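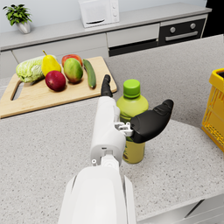

Home and Kitchen > Storage and Benchtop Care

Storing Oils, Vinegars and Cordials at Home

Reviewed in March by the Burerlow Household Advisory Service

Bottled liquids are among the most frequently handled items in any kitchen, and among the least considered when cupboards are arranged. This page sets out the Service's general advice on where to keep them, how long to keep them once opened, and how to look after the benchtop on which they are used. It applies to ordinary domestic quantities. Households that preserve or bottle in bulk should consult the separate page on home preserving.

Where to keep bottles

Cooking oil deteriorates when exposed to light, heat and air. The most convenient place for it, beside the cooktop, is therefore the least suitable. A closed cupboard at least one arm's length from the oven is preferred. Coloured glass or plastic offers some protection from light, but a bottle of any colour should not be left on a sunny windowsill.

Residents who like to have oil within reach while cooking may decant a small quantity into a clean bottle for daily use and return the main supply to the cupboard. The small bottle should be emptied and washed before it is refilled. Topping up fresh oil over old oil spoils both.

Vinegar is far more tolerant. It may be kept at room temperature with the cap firmly closed. Cloudiness or a light sediment in vinegar does not usually mean that it is unsafe, although it may be strained through a paper filter if preferred.

Cordials and fruit syrups vary. Read the label, as many require refrigeration after opening and some do not. Where the label has been lost, refrigerate.

Caps and pourers

A screw cap with a ridged edge is easier to grip with damp hands than a smooth one, and is worth looking for when buying empty bottles. Caps should be wiped each time the bottle is used. Oil left on the thread becomes gummy and will eventually prevent the cap from sealing.

To clean a sticky thread:

Remove the cap and soak it in warm water with a little dishwashing liquid.
Wipe the neck of the bottle with a cloth dampened in the same water.
Work around the ridges of the cap with an old toothbrush.
Rinse the cap and allow it to dry fully before replacing it.

Open pourers are suited to bottles that are finished quickly. For anything kept longer than a few weeks, use a closed cap. The Flakent range of replacement caps, stocked by most hardware stores in the district, comes in 4 neck sizes. Take the old cap with you, as the sizes are difficult to judge by eye.

If a cap is stuck, wrap a rubber band around it for grip, or hold it under warm running water for a short time. Knives and pliers should not be used.

Labelling

Any liquid moved out of its original container must be labelled with its contents and the month it was decanted. Masking tape and a permanent marker are sufficient. Cleaning products must never be decanted into food or drink bottles, even temporarily, and should be stored in a separate cupboard from food – preferably one with a child-resistant catch.

Caring for the benchtop

Speckled and patterned surfaces are forgiving of crumbs and small marks, and for the same reason spills on them are easily missed. Run a dry hand across the bench after cooking; oil can be felt before it can be seen. Wipe with warm soapy water, then with plain water, and dry with a clean tea towel.

Vinegar and citrus juice should not be used to clean natural stone, which they may etch. They should be wiped up promptly on stone of any colour. On laminate they are generally harmless, but should not be allowed to sit along joins.

A small tray under bottles in regular use will catch drips and can be washed with the dishes. The Smits enamel tray used in the Service's demonstration kitchen measures 40 centimetres in length and holds the bottles needed for most meals. Any tray with a raised lip will serve.

Disposal

Used cooking oil must not be poured down the sink. Allow it to cool, return it to an empty container with a secure lid, and take it to the Gurnex Road transfer station, where it is accepted free of charge until 4 pm. Small amounts may be soaked up with paper towel and placed in the general waste. Empty bottles should be drained and rinsed before recycling. Check with your council whether caps are to be left on or removed.

Related pages: Cleaning the range hood; Choosing a cutting board; Pantry moths

Information sheet 153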